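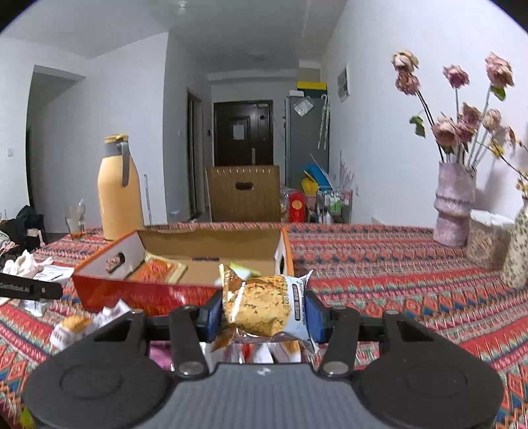

Honeylyn Tan wrote in to tell me I was wrong about freezing bread, and that I owe everyone who read the April letter an apology. Her words were kinder than that, but only a little. She says a loaf frozen whole is a loaf you'll end up sawing at with a steak knife at six in the morning, and that anybody who has packed school lunches for more than a week slices first and freezes second.

Fine! She's right. I froze a whole one the day her note came, just to be stubborn, and I did get the knife out. So consider this the correction: slice it, bag it, press the air out, and pull what you need. It toasts straight from the freezer and makes a perfectly good sandwich by noon if you build it frozen. The filling stays cool too, which I hadn't thought of.

Since we're on lunches and snacks (and since the school year is now far enough along that everyone's good intentions have worn off), I wanted to pass on what's been working at our house. I've got two kids in school and one husband who eats like a third, and last year I was buying snacks every time I passed a store. A bag here, a box there. I finally sat down with the receipts over the summer and it came to $65 a week, before a single real dinner. I had to go stand on the porch for a minute.

What I do now is one snack shop every 16 days. It started as two weeks and slid, and the slide stuck. Everything goes into one place on the low shelf, where the kids can reach it, and when it's gone it's gone until the next trip. The first round lasted 3 days. There was a lot of sighing. By the third round my youngest was hiding things behind the rice for later, so I guess she's learned to save.

Cherry Mae Lumanlan over on Giston Street does it differently and I kind of envy her. She lets each kid pick for themselves, same amount of money each, and they trade. I tried it and we had tears over a lemon cake, so we're back to the shelf.

A few of you asked where I shop. Malabanan is still my favorite for sweet things, and if you go late in the afternoon they mark down the buns from the morning. Trerico is better for crackers and anything salty, but the parking lot is miserable after school lets out - go before two or don't bother. I know some of you swear by Sorunov for nuts and dried fruit. I've only been once and I bought far too many apricots, so I'm not allowed back yet.

One more thing about individually wrapped stuff. It costs more, I know it does, and I used to be pretty snooty about it. But I was buying the big family bags and throwing out the stale last third of every one. Now I get wrapped for anything that goes soft fast, like cakes and pastries, and big bags for pretzels, which seem to survive anything.

If you want to swap, we're doing the pantry exchange again on September 14, 2023, at my place, from four until it gets dark. Bring whatever your family won't eat, as long as it's sealed and in date. I have 15 cans of chickpeas I bought for a recipe we all hated, and I'd love for them to find a home. Side door, please, the front step is still loose.

Next time I want to talk about soup, so send me your thermos opinions.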